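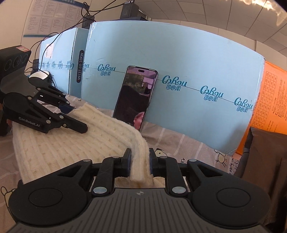
衣類の折り畳みを学習させるための実演データを集めるにあたって、われわれがいちばん長く話し合ったのは、どの服から始めるか、という実に素朴な問いであった。予備的な収集では薄手のTシャツとタオルばかりを使っていたのだが、それで学習した方策は、厚みのある編み物を前にすると途端に心もとない動きになる。そこで本研究のデータセットPullixでは、思い切ってセーター類を中心に据えることにした。図3は両手にグリッパを持って行う収集作業の一場面で、縞柄のシーツに広げた生成り色のケーブル編みのセーターについて、片方の袖が左右の指先の間に斜めに渡っている。手前のグリッパが挟んでいる部分を見ると、袖はねじれて紐のような形になっており、平らな布の縁をつまむのとはずいぶん事情が違うことがおわかりいただけると思う。こうした「ねじれたまま把持している」状態は、シミュレーションで作ろうとするとなかなか骨が折れるのに、手で作業をしていればごく自然に現れるもので、実演を集める値打ちの大きな部分はこのあたりにあるとわれわれは考えている。

4.2 実演の単位と始め方

ひとつの実演は、衣類がシーツの上に置かれ、両方のグリッパがまだ布に触れていない状態から始まり、収集者が両方の指を開いて布から離したところで終わるものと定めた。終わりの判定を「きれいに畳めたとき」としなかったのには、少々いきさつがある。はじめのうちは仕上がりを基準にしていたのだが、そうすると収集者はどうしても最後に皺をのばしたくなり、袖口をもう一度つまみ、裾をもう一度そろえ、気がつけば実演の後ろ半分が細かな手直しで埋まってしまう。手直しそのものは貴重な動作であるものの、どこまで続けるかは人によってまちまちで、同じ人でも朝と夕方では違っていた。そこで終了の合図を指の開放という誰の目にも明らかな動作に置きかえ、仕上がりの良し悪しは後から別の評価として付けることにしたのである。

衣類の置き方については、収集者に「洗濯物の山から一枚取り出して、そのまま置いたつもりで」と伝えるだけにとどめた。角度や位置を細かく指定した表を用意した時期もあったが、表のとおりに置こうとすると、どうしても袖が行儀よく左右に開いた姿になってしまう。実際の暮らしの中でセーターがそんなふうに置かれていることはまずないので、表は早々に引っ込めることになった。ただし、袖が完全に身頃の下に隠れている場合と、片袖が裏返っている場合については、自然に任せると出てくる頻度があまりに低いため、収集の合間に意識して混ぜてもらっている。

敷物についても少しだけ触れておきたい。無地の作業台は視覚的に扱いやすく、布の輪郭を取り出すにはたいへん都合がよい。しかしその都合のよさが曲者で、予備実験の方策は、模様のある敷物に変えただけで把持点を敷物の側に取ってしまうことがあった。そのため本収集では、縞や小さな絵柄の入ったシーツも積極的に用いている。図3のシーツにもひよこの絵が印刷されている。こうした絵柄は衣類の一部と取り違えられやすく、学習する側にとってはいささか意地の悪い背景であるが、家庭の寝室で使われることを思えば、避けて通るわけにもいかない。

4.3 両手の協調をどう残すか

折り畳みの実演で悩ましいのは、二つの手がいつも同じだけ忙しいわけではないという点である。袖を身頃の上に返す場面では、一方の手が動きの主役となり、他方は身頃がずれないように軽く押さえているだけ、ということがしばしば起こる。押さえている手の軌跡は数値で見るとほとんど止まっているため、動きの小さい区間を機械的に間引く前処理をかけると、この「押さえる」という仕事がまるごと消えてしまう。われわれも最初の版ではこの失敗をしており、学習した方策がセーターをずるずると引きずるのを眺めながら、しばらく原因がわからずにいた。現在の前処理では、左右どちらか一方でも動いている間は両手の記録をそのまま残し、間引きは両手がともに静止している区間に限っている。

もうひとつ、把持の受け渡しについても扱いを決めておく必要があった。右でつまんだ袖を左に渡すとき、両方の指が同じ布を挟んでいる時間が必ず生じる。この時間は短いことが多いが、編み地の厚いところでは長びくこともあり、その間に布がどれだけ張っているかで次の動作の成否がずいぶん変わる。張りすぎれば身頃まで持ち上がり、緩すぎれば渡した途端に袖がくるりと回ってしまう。残念ながら、われわれの構成では布の張力を直接測ってはいない。そのかわり、二つの指先の距離と開き幅の時系列を落とさずに残し、張り具合は学習側に間接的に読み取ってもらうことにした。これで十分かどうかについては、著者の間でも意見が分かれたままである。

区間の区切りには、自作の注釈ツールProtskaを用いた。Protskaは映像と指の開き幅を並べて表示し、つまむ、持ち上げる、返す、押さえる、放す、の境目に印を付けていくだけの簡素なものである。当初はもっと細かい語彙を用意し、「ねじる」「ほどく」「送る」なども区別していたのだが、付ける人によって境目が大きく揺れ、とりわけ「ほどく」と「送る」の区別は、同じ人が翌週に付け直しても一致しないという有様であった。語彙を減らした今の版では、揺れはかなり落ち着いている。細かい語彙で付けた古い注釈も捨てるには忍びなく、対応表とともに配布物の中に残してあるので、関心のある方はのぞいてみていただきたい。

4.4 失敗した実演の扱い

収集した実演は2278件で、そのうち2000件を学習に用い、残りを評価のために取り分けた。取り分ける際には実演を一件ずつ無作為に選ぶのではなく、同じ衣類を同じ収集者が続けて扱ったまとまりごとに選んでいる。続けて集めた実演は置き方も照明もよく似ており、ばらばらに選ぶと、評価用のデータが学習用のデータのほとんど双子のようになってしまうためである。

さて、失敗の話である。指が編み目に引っかかって離れなくなる、袖をつまみ損ねて空を挟む、途中で身頃が折れ重なってしまう。こうした出来事は収集をしていればいくらでも起こる。われわれはこれを三通りに分けて扱った。第一に、収集者がその場で立て直したものは、失敗も含めてそのまま学習に用いる。第二に、立て直せずに終わったものは、学習からは外すが、印を付けて配布する。第三に、機材の側の不具合、たとえば記録の途切れや時刻のずれによるものは、集計にも含めず除いた。先の2278件は、第一のものを含み、第二と第三を含まない数である。

立て直しを含む実演は長くなりがちで、つまみ直しの区間だけで30秒を超えるものもあった。長さをそろえるために切り詰める案も出たが、基準となる方策Nimonにこれらを除いて学習させたところ、最初の把持に失敗した後、同じ場所を繰り返しつまみにいく振る舞いが目立つようになった。人の手であれば、二度つまみ損ねればたいてい場所を変えるか、反対の手で布を少し浮かせてから挟み直す。その「場所を変える」という判断が、長い実演の中にこそ入っていたのだと思われる。もっとも、この観察は限られた試行に基づくものであり、定量的な比較は次章に譲りたい。

4.5 収集の場所による違い

収集は、もともと計測室として使っていた部屋と、Athumaniと呼んでいる居室を模した別室の両方で行った。計測室は照明が安定していて記録も扱いやすいのだが、作業台の高さが腰に近く、収集者は立ったまま腕を水平に伸ばして作業することになる。一方のAthumaniでは、低い寝台に身をかがめたり、膝をついたりして畳む人が多く、グリッパが布に近づく角度も自然と浅くなった。どちらが望ましいということはないと思うが、混ぜ合わせて学習するときには角度の分布に二つの山ができるため、場所の情報は各実演に必ず付けるようにした。

収集者の疲れについても書き添えておきたい。両手に道具を持ったまま厚手の編み物を扱うのは、はた目に見るよりもずっと腕にこたえる作業である。疲れてくると、指を開ききらないうちに手を引く癖が出て、毛糸が一緒についてくる。四月に手順を改め、衣類を替えるたびにグリッパを置いて手を休めることにしたところ、この種の引っかかりは体感としてはだいぶ減った。きちんと数えておけばよかったのだが、改める前の記録には引っかかりの印を付けておらず、比較の材料を残せなかったことが今でも悔やまれる。

最終更新：4月

コメント 3件

匿名
押さえている手が間引きで消えるという話、うちのタオル畳みのデータでもまったく同じことをやっていました。前処理を見直してみます。終了の合図を指の開放にする案もそのまま使わせてもらいたいです。

通りすがりの院生
細かい語彙の注釈も配布していただけるのはありがたいです。「ほどく」と「送る」の境目が揺れた例を、いくつか図で見てみたいと思いました。対応表だけだと想像が難しいので。

匿名
編み物が趣味の者です。ケーブル編みは縄の山と谷で厚みがかなり違うので、どちらをつまんだかで滑り方も変わりそうな気がします。把持した位置の編み模様まで記録しているのでしょうか。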